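Storkuldale Handwriting Program
Progress report to the Aguirre Fund, second period
Prepared by Hanane El Ouafi, program lead

Summary

The program teaches handwriting to children in grades two through four at the three Storkuldale elementary schools. In this period we finished the move from printed manuscript to joined letters in grade three, ran the first baseline for grade two, and replaced the left-handed practice sheets. Enrollment stands at 486 children. Of these, 442 have a complete set of writing samples on file. The rest joined late or were absent for one of the collection weeks, and the schools are catching up on them now.

Spending is on plan except for printing, which is covered below.

Work completed

Grade three children now write all lowercase letters in joined form. We taught them in groups by starting stroke instead of in alphabetical order. The first group was i, t, u and w, followed by the round letters a, d, g, q and c. The loop letters came third. Teachers were doubtful about leaving b and f until so late, and a few children whose names have those letters wanted them sooner. We let those children learn their own names as a separate exercise and kept the order for everyone else.

The joins from o, v, w and b are still weak. Children tend to drop the pen to the baseline before starting the next letter, so "on" reads as "an" and "brown" is hard to read at all. We added four short lessons on high joins, and Eino Salminen wrote a new set of word lists for them. The lists are in use at all three schools.

Grade two is still on manuscript. The baseline looked at letter size, sitting on the line, and spacing between words. Spacing was the weakest of these. Reversed b and d came up less than the teachers expected.

Left-handed sheets

The old sheets had the model letter on the left side of each row, where a left-handed child covers it with the writing hand. The new ones repeat the model at the right end and in the middle. They also show the paper tilted the other way. Each classroom has a folder of these, and the teachers hand them out with the regular sheets so that no child has to ask. 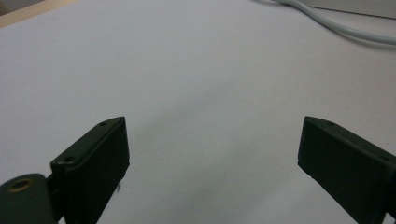 Teacher training

We held two training sessions, one in February and one later in the period. The first covered pencil grip and seating. The second was on marking samples with the Cander scale, our own five-point guide for legibility. Teachers marked the same set of samples separately and then compared scores. Agreement was good at the top and bottom of the scale and poor in the middle, between levels 2 and 3. We have rewritten the wording for those two levels and will test it at the next session.

Each session was planned for 20 teachers. The first was full. The second had empty seats - it fell in the same week as parent conferences, and we should have checked the school calendar before setting it.

Materials and budget

Printing cost more than we planned. The primary paper with dotted midlines has to be printed on heavier stock, or the pencil goes through when children erase. Our first order from Waltia was on the lighter stock and we used it up as scrap practice paper. The second order was correct. We covered the difference from the travel line, which was underspent, and are not asking for additional funds.

Pencils and grips were bought as planned. Two of the schools have asked for slant boards. We have not bought any yet and would like to try a small number in one classroom first.

Problems and delays

The home practice booklet is late. The draft is written, but the stroke arrows were too small to follow once the pages were reduced to booklet size, and they are being redrawn. We now expect it to go home with children at the start of the next period.

One grade four teacher left in the middle of the term, and her class missed several weeks of lessons. Eino is taking that class for two short lessons a week until the gap is closed.

Next period

Start joined letters with grade two in the last month of the period, beginning with the i and t group.
Introduce capitals in grade three.
Collect the missing writing samples.
Send out the home practice booklet.
Repeat the scoring exercise with the new wording for levels 2 and 3.
Try slant boards in one classroom and report back on whether the teacher wants to keep them.

The scored samples and the full expense table are attached separately. Questions about the expense table can go to Hanane El Ouafi, and questions about the word lists to Eino Salminen.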